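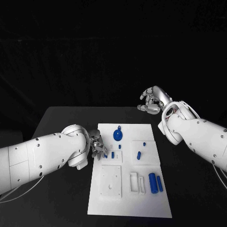
Two robot arms over a white work board with a small blue peg.

Review: the Okau quit-smoking workbook and card set, from Pitex

I smoked for many years and I tried to stop more times than I like to say. Last November I bought the Okau set, after reading about it on the Prireck forum, where people talk about books and tools for quitting. English is not my first language, so one question for me was also if I could follow it without a dictionary. I could, nearly always.

The set has a workbook and a box with 40 cards. The workbook is divided into 4 parts. The first part is about your own smoking: when you do it, with whom, what you feel five minutes before. You write this down for two weeks and you are allowed to smoke during this time. I found this strange in the beginning, but it made me look at cigarettes which I had never noticed. For example, I always lit one when I finished a phone call with my family. It was not even a difficult call, most of the time.

The second part explains nicotine and the brain. It is the best written part. The sentences are short and the author does not try to scare the reader with terrible stories. I had read such stories for years and then smoked afterward to calm down.

The third part is for the first days without cigarettes, and it is used together with the cards. Each card has a small task on one side and a question on the other side. When the wish to smoke comes, you take a card from the box and do what it says. Some tasks are simple, like washing your face or walking to the end of the street. Others need more time, and a few of them I could not do at work. One card asks you to sing. I work in an open office, so I put this card in a drawer at home.

The fourth part is about slips. I had 2 slips in the first month, and I was glad that the book does not tell you to go back to page one. You fill in one page about what happened and you continue.

Now the things I did not like. The paper of the workbook is thin and my pen went through. The lines for writing are too close together, especially in the diary pages. The cards are good but the box opens too easily in a bag, and I lost a few of them on the bus. I wrote to Pitex about this and they sent me new ones after some weeks, without asking for money.

I compared it with the Diekmann course, which I did before. Diekmann sends you messages on the phone, and in the end I did not read them anymore. With paper I was more patient. A person who likes to have everything on the phone will maybe feel the opposite.

The workbook says clearly that it does not replace a doctor. I talked with mine before I began and I also used patches, so I cannot say how much of the result comes from the book. I still keep the cards in the kitchen and I take one now and then, mostly in the evening after dinner.

I give it 4 stars. With better paper I would give the last one also.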